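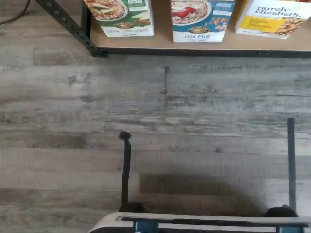 Pattern Cutter and Sample Maker, Cleswood

Cleswood is a small womenswear label based in Sadville. We make two collections a year, mostly coats, trousers and knit separates, and sell them through our own site and a few independent stores. We are hiring a pattern cutter who can also sew samples.

You would report to Tarek Chamoun, our head of product, and share the sample room with two machinists. The job is full time, Monday to Friday, with a start date in October.

What the work involves

Drafting first patterns from sketches and from garments we already own. Correcting patterns after fittings. Sewing first samples in wovens and light jersey. Writing up measurement charts and construction notes for the factory. Grading is done outside, but you will check it when it comes back.
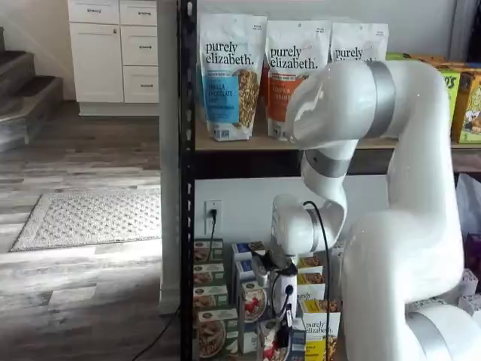 A normal season is 54 styles, and roughly half of those are carried over with small changes. The weeks before a showroom date are busy and sometimes run into the evening. Those hours are paid.

What we need from you

At least 6 years in a sample room or at a manufacturer. Tailored outerwear experience, including collars and set-in sleeves with full lining. Confidence on a lockstitch machine and an overlocker. You should be able to draft by hand. Digital pattern software is useful and we will pay for training if you haven't used it.

A fashion degree is not required. Please tell us if you have worked with heavy wool or with waxed cotton, as both are in next year's plans. 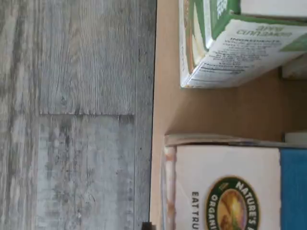
Pay depends on experience and will be discussed at the first interview. You get paid vacation, health coverage after the trial period, and fabric at cost.

How to apply

Send a resume and photos of three garments you cut yourself, inside and outside, to Darius Buzatu through the contact form on our site. Put "Pattern cutter" in the subject line. Applications are open from 1st July until the job is filled. Candidates we want to meet will be asked in for a paid trial day, working on a jacket block.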